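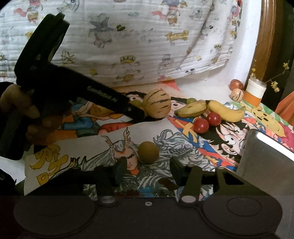
Print | E-mail

Minutes, Chege packing co-op, automation meeting
Posted 28th February by the note-taker
21 shares | 9 comments

I'm typing these up the same evening while I can still read my own handwriting, so forgive the odd gap. We met upstairs over the cold store, the heater was on, and we started late on account of the delivery at the side door. I took the minutes and also talked too much, so where it says "I" it means me and where it says "we" there was general agreement or at least no shouting.

Last minutes

Passed with one correction. I'd written that the Vonberg sorter was going back in September. It's the rental agreement on the sorter that ends in September, and we haven't decided about the machine. Fixed in the binder.

The Serkar offer

Most of the evening went on this! For anyone who missed the last meeting, Serkar wants to sell us a teaching service for the robot arm at the end of line two. Our people pick things up and set them down using hand-held grippers with a camera on top, Serkar takes the recordings away and trains the arm on them, and we get back an arm that can (they hope) handle mixed fruit for the gift boxes. The grippers are on loan for as long as we pay for the service. The price is $2485 for the first stage, and the second stage gets quoted once they've seen how the first one went.

The first stage is 336 recordings. Serkar says each one should be a single job from start to finish, so one melon into one box is a recording, and a whole gift box packed in one go is too long and gets thrown out. I asked whether the thrown-out ones count toward our total and they don't. That needs to be in writing, and I've put it on the list at the bottom.

We went over what everybody thought of the grippers after trying them. I liked them a lot more than I expected to. You squeeze, the jaws close, and after a few goes you stop thinking about it. The complaints were these:

- Hard on the wrist if you keep at it. The evening packers felt it sooner than the day people did, though they'd also done a full shift first.
- Bananas are awkward. If you come at them from above, you end up holding one and dragging the rest of the bunch along.
- Big melons need two hands, one gripper in each, and it takes a bit of nerve the first time. The small ones are fine with one.
- No left-handed instructions. The grippers themselves seem to work either way, but the booklet assumes you're right-handed on every single page.

There was a long back-and-forth over what the table ought to look like. Some of us had assumed it should be bare and clean, same as the line. Serkar's advice sheet says the opposite, and wants busy tables, different cloths, paper with pictures on it, other objects standing about, lights on and lights off. The idea is that the arm shouldn't fall to pieces the day somebody puts a new poster up behind it. I said I'd been doubtful until I remembered the Vonberg sorter and the green crates (it rejected everything for a morning and we had to put the old crates back). The day shift wants it noted that they still think a good part of the recordings should be on our real line with our real trays. Agreed, and we'll ask Serkar for at least half.

Also raised: who cleans the jaw pads. They pick up juice and then everything slides. Whoever finishes a session wipes them down, with the food-safe spray and not the blue stuff.

The Zerard quote

Zerard sent theirs in two days after the deadline but we looked at it anyway. It's a different animal. They don't do the hand-held thing at all. One of their people comes in and steers the arm from a desk, and the arm learns from that. On paper it's less work for us, and nobody gets a sore wrist. The catch is that line two would be down whenever they're here, and they want nine visits. With the grippers we can record in the break room or at somebody's kitchen table if we like, and the line keeps running.

I thought Zerard's paperwork was much better, I have to say. They spell out what happens if the arm bruises fruit, who pays, and how long they'll keep coming back to fix it. Serkar's has one line about support and it's mostly about office hours. Somebody suggested sending Serkar a copy of the Zerard terms with the name taken off. That seemed a bit cheeky to me, so we'll write our own list and send that.

What happens to the recordings

Short item but it got warm. Serkar's form says they may use our recordings to improve their general product. Half of us don't mind at all. The others don't love the thought of their kitchens, hands and voices going who knows where. I checked the form during the meeting and sound can be switched off in the settings, which helped some. We agreed that nobody records at home unless they've signed for it themselves, and that we'll ask what it costs to keep our recordings out of the general pot.

Decisions

1. Go ahead with Serkar's first stage, so long as the written answers come back the way we want them.
2. Zerard gets a polite note saying we're holding on to the quote.
3. Sessions are 21 minutes at the most, then swap. (The evening packers asked for 20, the day shift said 22. I am only writing down what happened.)
4. Bruised fruit from practice goes to the soup kitchen box if it's sound and to compost if it isn't.

To ask Serkar

- Do thrown-out recordings count? Get it in writing.
- Left-handed page for the booklet.
- Replacement jaw pads, how many come with the kit and what extras cost.
- Half of the recordings on the real line, yes or no.
- Price for keeping our recordings private.
- Who pays when the arm squashes something.

Any other business

The label printer is jamming again. The key to the upstairs bathroom is on the hook by the scales, please put it back there. Next meeting as soon as Serkar answers, and I'll pin a note by the time clock.

Print | E-mail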